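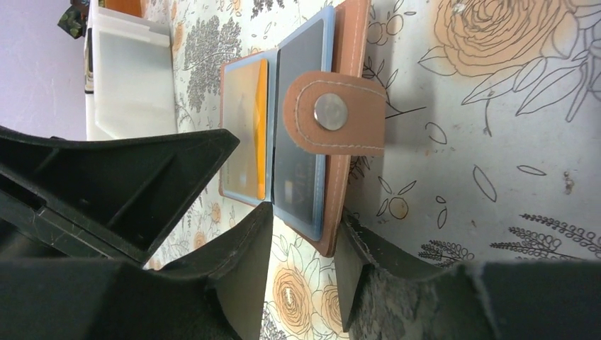 I have never believed in the slim wallet. Every couple of years somebody tells me my life will improve if I carry less in my pocket, and every couple of years I look at the person telling me and notice they are borrowing cash from someone else.

So when my old billfold finally split along the fold, I took a leather card holder mostly to prove a point. It's a Takero, tan, with stitching around the border and a tab that closes with a snap. The shop's page says the snap is tested to 2,205 openings. Who stops at 2,205? If I open it ten times a day, and I do, that gets me to the middle of winter. I asked the shop about this by email and got back a coupon.

The leather I have no quarrel with. It smells like leather, and the stitching is straighter than what was on the billfold, which cost more. The plastic sleeves inside are where I get suspicious. They're clear with a blue edge, and clear plastic is always lovely in June. I've owned three wallets with clear sleeves and every one of them went cloudy, then stiff, then cracked at the corner where your thumb goes. Ask me again in September.

I'm also not sold on having to open a snap at a register. The old one just flopped open. Now there's a click, and the person behind me hears it and knows I'm only getting started.

My sister-in-law, Nives Cocco, has had a similar one from Vevel for years and swears by it. She also swears by a $60 umbrella. I asked to see her sleeves and she said they'd been "replaced once or twice," so there you go.

What did surprise me was the sorting. Getting down to the cards I use meant going through the rest, and I found a Skumell points card with 704 points on it. You need 300 for a free coffee. I went in to claim two and was told the program had ended.

I'm keeping the billfold in the drawer for now. The coins are still in it.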